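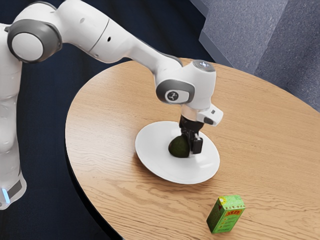
Section 5: Setting Up Your Bidix Room Thermostat

Before you start

The box says you can have this running in five minutes. Allow most of an hour, more if your house was wired before anyone thought of putting a thermostat on the network. The box also says the Bidix will cut your heating bill. It might. A thermostat saves money when it turns the heat down, and your old one could do that too if somebody remembered to set it. Read this section through once before you touch any wires.

You will need a small flat screwdriver, a pencil, a level, some masking tape, and a phone to take a picture of the old wiring. The wall screws supplied are fine for wood. For drywall, buy better anchors than the ones in the bag.

CAUTION: Turn off the power to the heating system at the breaker. Turning the old thermostat to "Off" does not do this. If your old thermostat is marked 120 or 240 volts, or has thick wires joined with wire nuts, stop. The Bidix is a low-voltage unit and must not be connected to line voltage.

5.1 Removing the old thermostat

1. Switch off the breaker and wait until the furnace blower has stopped.
2. Pull the cover off the old thermostat. Most snap off. A few older ones have a screw underneath.
3. Photograph the wires while they are still connected. Get the letters next to each terminal in focus.
4. Label each wire with tape, using the letter of the terminal it came from. Do not go by color. Whoever wired your house may have used whatever was on the truck.
5. Loosen the terminals, free the wires, and bend them over a pencil so they cannot slip back into the wall.
6. Unscrew the old base plate.

Note: If the old unit contains a glass bulb with silver liquid in it, that is mercury. Keep the unit upright and take it to a hazardous waste drop-off. Do not put it in the trash.

5.2 Choosing a location

Most people put the new thermostat over the hole left by the old one, and most of the time that is good enough. It is worth asking whether the old spot was ever any good. Avoid outside walls, direct sun, the space above a lamp or television, and any wall that gets a draft from the front door. A thermostat measures the air it is sitting in, and no amount of software will tell it how the bedroom feels.

The Lelline remote sensor is sold separately for this reason. Onyekachi Abubakar, who tested this guide in his own house, got the same result by moving the thermostat to the hallway. Try that first if you have enough wire.

5.3 Mounting and wiring

1. Feed the wires through the center of the base plate and hold it against the wall.
2. Level it if you care how it looks. The unit works just as well crooked.
3. Mark the holes, drill, and screw the plate down. Hand tight is enough.
4. Push each wire into the terminal with the matching letter. Tug gently. A wire that comes out now would have come out in January.
5. Check that you have a wire in C. See the note below if you do not.
6. Fill the wall hole with a little putty so cold air from the wall does not reach the sensor.
7. Snap on the display and restore power.

Note on the C wire: Some sellers will tell you the Bidix runs without one. It does, for a while, by drawing small amounts of power through the heating circuit. On some furnaces this causes clicking, short cycles, or a blank screen. Look for an unused wire tucked back in the wall before you buy an adapter.

5.4 First start

1. Choose your language and system type. If you have a heat pump, do not select "Furnace" to see what happens.
2. Raise the set temperature well above room temperature. Heat should start within 5 minutes.
3. Lower it again and check that the heat stops.
4. Skip the Wi-Fi step if you wish. Schedules are stored in the unit.

If the screen shows code 207, the unit has no power on R. Check the breaker, then the furnace door switch.

5.5 About "Learning" mode

Learning mode ships turned on. We suggest turning it off under Settings, Schedule. It treats every change you make as a preference, including the ones made by guests, and it can take weeks to forget them. A plain schedule with a wake, leave, return, and sleep time does the same job, and you can read it.

Section revised 26 Jul 2026 by Ghazal Yazdani. Wiring checked by Juraj Charvát.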